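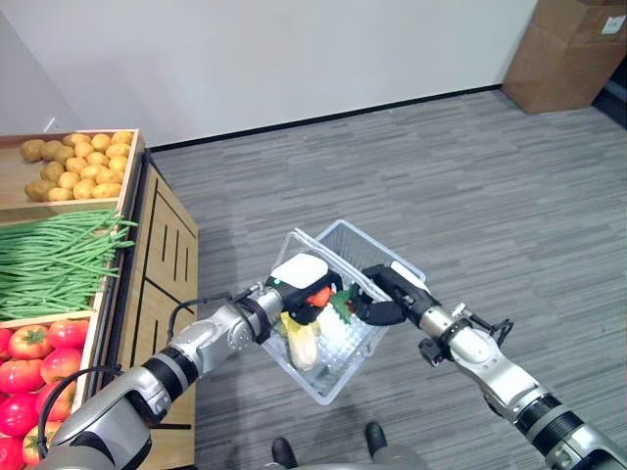

White shopping basket with produce next to the three-tier stand at Lokard, Hamurdale.

Lokard has put tiered wooden produce stands on the sales floor of its Hamurdale store. Each stand has three angled bins. Potatoes are stocked in the top bin, green beans in the middle and tomatoes at the bottom.

The store ordered 6 stands from the shopfitting firm Ladefoged, at a price of 2,987 per unit including delivery. They replace the flat tables used in the section until March. The floor covering, a gray striped carpet, was kept.

According to store manager Quentin Rolland, the load limit is 100 pounds per stand. Bins are refilled twice a day, before opening and again at 2 p.m. Beans are laid flat, with the pods parallel to the front edge of the tray.

"The old tables held more, but the stock at the back was hard to reach," Rolland said.

White plastic baskets with perforated sides remain in use. The Plomness store is to receive the same stands after its floor plan is approved. Delivery there is set for a Wednesday, outside opening hours.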